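**Stirnside publishes working code for gripper use at shared benches**

GALTTON, July - Stirnside has released its code of practice for small two-finger grippers used on counters, tables and floors where people also work. The code replaces the draft issued for comment and applies to all Stirnside sites, including the Ziółkowski workshop.

It contains 10 clauses. Clause 2 covers the state of the gripper before an approach: fingers open, path checked, nearby items noted in the log. Clause 7 covers contact with light plastic items such as cups, and requires a separate entry for any item lying on its side.

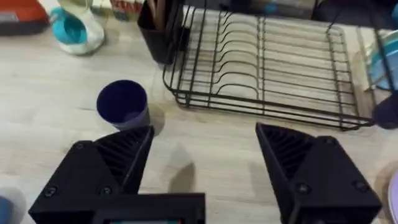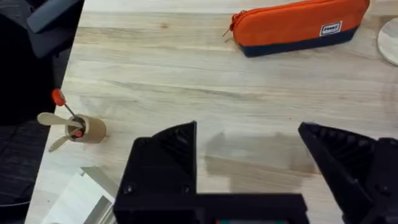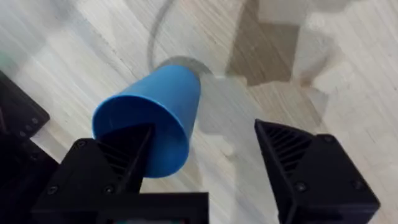
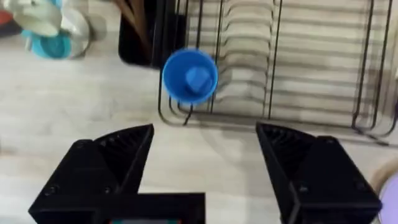 Black two-finger grippers at work surfaces and, in the third view, at a blue cup on its side.

Comments on the draft came to 612. Most dealt with wording - "clear path" and "at rest" were both redefined - and the remainder with record keeping. Finger pads must now be inspected at the start of each shift, and screws in the finger housings checked at the same time. Loose cables within reach of the arm are to be listed by position.

"The draft left too much to the operator's reading of it," said Delwyn Ruawai, who edited the code. "The new text says what to check and where to write it down."

Sites have until the end of September to bring their logs into line. Logs kept in the Gender record system need no change of format. Printed copies can be requested from the Stirnside office in Galtton.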